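Notes for the Treltik dishes set – plates, cups, dish rack. Update of the February version, still a bit rough.

## Whats in it

- 367 clips, 332 usable
- plates into rack, cups moved on the tabletop
- blue plates, pale plates, turquoise plate
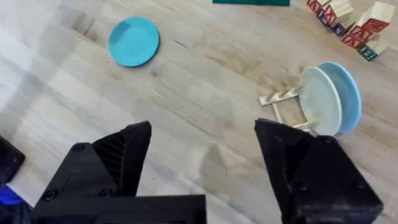
*Rack with two plates in, turquoise one still out.*

## Labels

One label per item, color first, then type: `blue_plate`, `white_plate`, `teal_plate`. Cups get `cup` plus color. Pale green and cream are a mess – pick one and stick with it inside a clip. 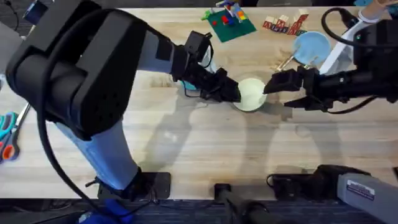

If a cup gets tipped over, mark it `down` and keep the clip. 55 of these so far, mostly in the Prolen folder.

## Rack slots

Slots are named from the pegs, left to right. No slot number untill the plate is let go. A cream plate held upright in front of a blue one, like here, is still `held`, even that close to the rack.

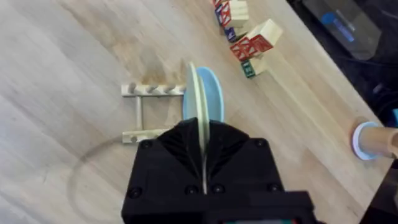
Stray items don't get slots or dish labels. Toys go under `other`, so the alphabet blocks near the rack are all `other`, whatever color the face is.

## To do

- merge Wanyama labels, Friday
- recheck 2 clips w/ missing rack tag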